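4.2 Handling rules for soft items

The rules in this section apply to every recording made with the hand-held gripper at the Vakisholm site. 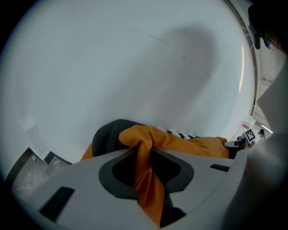
Figure 3. View from the hand-held gripper with gathered orange fabric in front of a large pale curved surface. A square black-and-white marker stands farther back in the room.

Soft items need stricter rules than rigid ones, as their shape changes with each grasp. In Fig. 3 the orange fabric is bunched into a knot at the center and spreads flatter toward the right, where a small metal piece presses on its edge. A darker textured fabric is behind the knot. We ask operators to follow the rules below, first written by Kurek and Żak for the Stivel trials and revised on 2/8/22.

First, the operator closes the gripper fully before lifting and keeps it closed for 2 seconds. Second, the item should not cover the whole view. If the fabric hides the background for more than 5 seconds, the recording is marked for review. Third, at least one fiducial marker must be placed in the room before work begins, and it may not be moved until the session is closed. Fourth, other persons may stay in the room, but they must keep outside the working area.

Two reviewers, Czerwiński and Ardeleanu, checked a set of 200 recordings against these rules, and 50 of them were returned for a second review. Most disagreements concerned the second rule, where the word "background" was understood differently by each reviewer. The definition used in the final version is given in Appendix B.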